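16 October 2019, workshop notebook – panel handling, Skistent arm

Carrying on from the July entries. The question from the front office is still the same one: which of the dull jobs on this floor can be handed to a machine now, and which should we stop promising. I have limited myself to chores a person here does without thinking. Fetch a panel, hold a panel, turn a panel over, put it back, pick up what fell on the ground, sweep. Results for the panel jobs first.

Test piece is the black perforated panel with the rounded cutouts. It's a fair choice for a holding test, being stiff along the flange and awkward everywhere else. The cutouts make nice grab points for a human hand. For the arm they are mostly a way to hook something you didn't mean to hook. Approach from underneath was slow but repeatable once the path was taught. The planner (Jafri, current build) wanted to come in from the flange side every time and had to be blocked off with a keep-out volume. 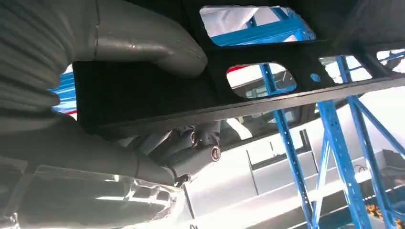 Arm under the panel, racking and white body behind.

Notes on the hold:

- Static hold is fine. Left it for 174 seconds with the drives on and the logged position did not wander enough to matter.
- Moving hold is less fine. At full speed the far end of the panel lags and then catches up, and the wrist force reading shows it plainly. Halving the speed cures it, and also doubles the time for a job that was already slower than doing it by hand.
- Bright light coming past the panel upsets the vision. Edge finding drops out whenever the white bodywork sits behind a cutout. Fixed exposure helped. Auto exposure should be off for all of this and I have written that on the checklist again.
- Racking clearance is set to 2000 in the cell file (mm, measured from the base). Somebody had it at 670 from the last layout. Check this before every run.

Person doing the same fetch and hold: one go, no teaching, and able to answer a question at the same time. I don't score that last part but it is worth keeping in mind when quoting cycle times to visitors.

Turning the panel over is where most of the day went. A flip needs either a regrip or a lot of wrist travel, and we don't have a second arm to pass it to. With wrist travel only, the arm runs out of joint six just short of the finish and stops. It stops politely, with a message. Unwinding and coming at it from the other direction works, provided the start pose is right, so the "flip" is now two half moves with a pause in between.
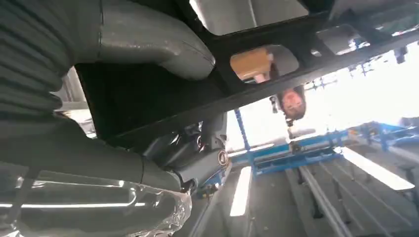
The pause can probably be shortened. I have left it long for now so that anyone standing near the work can see the arm has come to rest and that a second move is coming. If we go to the Rovance controller, the two half moves could be blended, but the quote for that has been sitting since July and I would not plan on it.

Cable and sleeve routing needs another look before we run the flip unattended. The bellows takes the bend well enough. The cables at the wrist are the weak point and I would like a proper guide there in place of ties. Clear wrap stays on the arm until the dusty work is done.

Ground pickup. Moved on to the asphalt for this one, marked area only. Objects were the usual droppings of a shop floor: offcuts, a rag, washers, a glove. Coarse asphalt is a poor surface for the fingers. The tips are blunt and rounded, good for bottles and handles, bad for anything thinner than the radius of the tip. Washers are hopeless. The rag was the easiest item by a long way, which I did not expect. The glove depends on which way up it lands. 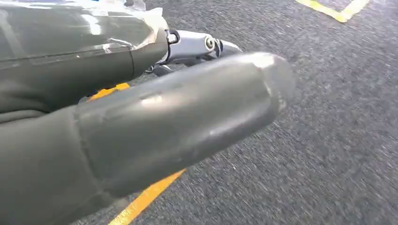 Finger and linkage over the asphalt, yellow line below.

Height sensing over the painted lines gave a small step in the reading that the planner took for an object. Logged as frame 2083 in the Turnance capture, along with the raw depth values. Masking by colour would clear it here but would also hide anything yellow that someone drops, so I'd sooner fix the depth threshold.

Sweeping not attempted. Ran out of day.

Where I would put each job at present:

| Job | Machine today? |
|---|---|
| Hold a panel | Yes |
| Fetch from a known slot | Yes, slowly |
| Flip a panel | Supervised only |
| Pick up a rag or glove | Most tries |
| Pick up small hardware | No, use a magnet |
| Sweep | Not tested |

To do next:

- [ ] Wrist cable guide, sketch and print
- [ ] Repeat moving hold at three speeds, log force
- [ ] Thin-edge fingertip, try a flat nail insert
- [ ] Depth threshold over painted lines
- [ ] Find the wide broom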